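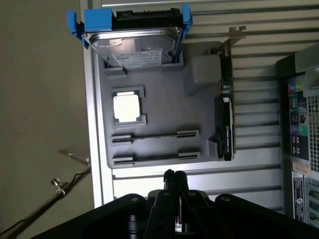 **1/** A few people asked what I've been up to this November, so I'm putting it all in one thread with a cup of tea next to me. I've been learning to take desktop computers apart and put them back together, which at my age and with my eyesight feels like a proper adventure!

**2/** The course is in Altport, room 711, up more stairs than I'd like, and it's run by Dewanti Ginting, who has the patience of a very good driving instructor. I signed up because our family computer had begun to sound like a hairdryer and I was tired of being frightened of it.

**3/** You don't get let loose on a real computer at first. You start with a practice board, a grey 3D-printed tray made up like a motherboard, with places for the processor, memory, graphics card and hard drive. I thought it would feel like a toy, and then I spent most of an evening on it and was late for my bus.

**4/** What I like about it is how much easier it is to see where things belong. Inside an old case everything is hiding behind everything else, but on the tray the processor has its own raised frame, the memory slots run side by side below it, and the hard drive has two little blocks to rest on. My notes from that first evening ran to 700 words and a good half of them were just me naming things.

**5/** The drive goes into a bright blue plastic caddy before it goes anywhere else. I'm very fond of the blue. Somebody at some point decided that the bits you're meant to handle should be a different colour from the bits you aren't, and I would like to shake that person's hand — I wish whoever designed our boiler had done the same.

**6/** Memory was my weak spot. There's a notch along the edge of each module that has to line up with the key in the slot, and I kept turning mine round and round like someone trying to plug in a charger in the dark. Dewanti's advice was to put it down, look at the slot first, and only then pick the module up again. I've started doing the same with jigsaw pieces and it works there too.

**7/** After the tray you move on to a real tower, laid on its side with the panel off. The one to learn on is a Dell with the name printed in white on the motherboard, and I was delighted to find I could recognise things! Two memory modules in their slots, the round battery like the one in my kitchen scales, the power supply with its label full of tiny writing. And blue latches over by the drive bays, like old friends.
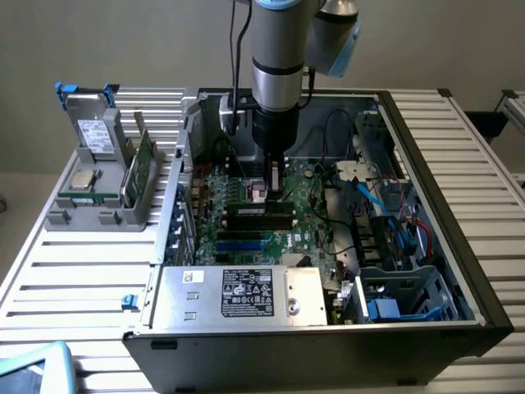
**8/** The cables were the surprise. The practice tray hadn't prepared me for cables at all. There's a blue SATA one and a red one in among the drive bays and a good deal of black wiring besides, and my first thought was that I'd never remember where any of it went. Reda Younis, who sits next to me, draws a little map in pencil before touching anything. I've stolen the habit, although my maps look more like spaghetti.

**9/** Things I now do every single time, in case you're tempted to open up your own:

- Shut down, switch off at the wall, take the plug out
- Touch bare metal on the case before handling any parts
- Screws in a saucer with a lip (please learn from my carpet)
- Hold memory and cards by the edges
- Leave the power supply itself closed up, always

**10/** I asked whether there was any point learning on older machines when everyone has a laptop. Dewanti said she'd opened 100 of them before she stopped finding something new, and that an old tower is generous because it lets you get your fingers in. I've been turning that over ever since. My laptop is not generous. My laptop has screws I don't even own the screwdriver for.

**11/** I did get our own computer open at home, by the way, on the dining table with a towel under it. The fan was wearing a sort of grey cardigan. I held the blades still and went over it with a soft brush and some short puffs of canned air by the back door, and it now hums along so quietly that my husband asked whether it was switched on.

**12/** Some of you wanted to know about tools. I've bought one decent Phillips screwdriver and that's been enough for nearly everything so far. Reda has a set in a Prumar case with more ends than I could ever use, and I admit I looked it up when I got home, and I admit it's now on my birthday list.

**13/** There are 3 sessions left. Next up is taking a graphics card out and seating it again, which I've done on the tray but not in a full case with all that wiring to work around. I'm told there's a small catch at the end of the slot that everybody forgets, so I've written CATCH on the back of my hand in advance.

**14/** If anyone near Promomthorpe has an old tower sitting in the loft and wouldn't mind me practising on it, do send me a message. I can collect, I'll bring biscuits, and you'll get it back with all its screws. The drive can stay with you if you'd rather hang on to it — I know how to take one out now!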